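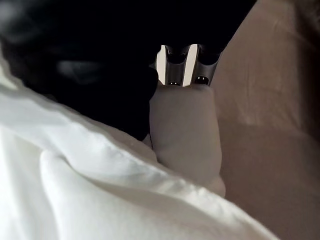 I get asked about night walks more than anything else on this site, so I finally put the answers in one place. I lead small groups through the woods around Skiltwood, and I've been doing it long enough that my flashlight mostly stays in my pocket. People worry they won't see a thing out there. Give it time, I say! Your eyes do better than you'd think with very little to go on - a nearly black shape with no clear edge to it, one faint gray smudge where something catches a bit of light, and you start to get a feel for what's in front of you.

How long does it take for my eyes to adjust?
Plan on a good half hour for the real thing, though you'll notice a change in the first few minutes. One look at a bright phone and you're pretty much starting over (I still do this to myself when I check the time).

Can I bring a flashlight?
Sure, please do. I ask people to keep it pointed at the ground and to use the red setting if it has one. If you only have a plain white one, a bit of red plastic wrap and a rubber band works fine.

How far do we walk?
The short loop is 3957 feet. I know that sounds like an oddly exact number, but I rolled a measuring wheel around it one afternoon and that's what it said. The long route goes up to the Civirska overlook and adds a climb of 474 feet, so wear shoes you trust.

How long are we out?
The short loop takes 60 minutes at my pace, which is slow. The long one takes most of an evening, and I don't rush anybody on the way down.

Is it scary?
A little, the first time, and I kind of love that part! Deer crashing off through the brush sound like something ten times their size. By the second bend most people have stopped whispering.

Can I bring my dog?
Sorry, no. My own dog Mushi stays home too, and she lets me hear about it. Dogs pick up on every owl and raccoon before we do and then there's nothing left to listen to.

What should I wear?
Long pants, one more layer than you think you need, and nothing that swishes. Those crinkly rain jackets are loud enough to drown out the frogs. Skip the strong bug spray until you're at the trailhead, please - I've driven home with the windows down more than once.

What if it rains?
Light rain, we go. Thunder or high wind, we don't, and I'll email you by late afternoon.

When do the walks start up again?
The next batch begins in September, once it gets dark at a decent hour. Sign-ups open on this page a few weeks ahead.

Updated 2023-05-22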